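Tellbridge disassembly software: progress report for May
Prepared by Skye Cowie for Vanderleia Miranda, Plillarside

Work this month went mostly into the planner. The old version picked a part and a grasp together, which meant a bad grasp estimate threw out the whole removal order. Isamu Higuchi has split these into two stages. The sequence is now set first from the part graph, and grasps are worked out one part at a time as the arm gets to them.

Perception was retrained on 2303 labeled views of open desktop towers. Memory slots, drive cages and power supplies are found reliably. Cables are still the weak point - the model tends to merge a bundle with whatever lies under it, and the planner then treats the part as blocked.
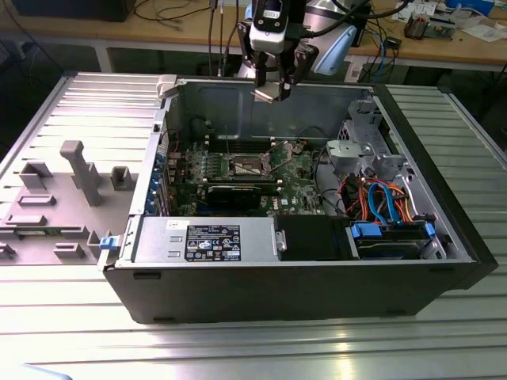

Collision checking near the chassis walls has been tightened. We had been using one margin for the whole case, and it ruled out most approaches along the back wall. Ebbe Lindholm replaced it with a margin set per surface, and planning calls that used to time out now return in under 9 seconds.

Two items are behind schedule. The force limits for latch release are not tuned, and the log viewer still can't replay a run from the middle. Fiona Cowie takes over the viewer next month.

Spending is within the budget agreed with Jolach. We ask to move two weeks of integration time to cable perception. The next software release stays where it is in the plan, with latch release switched off by default if the tuning is not finished.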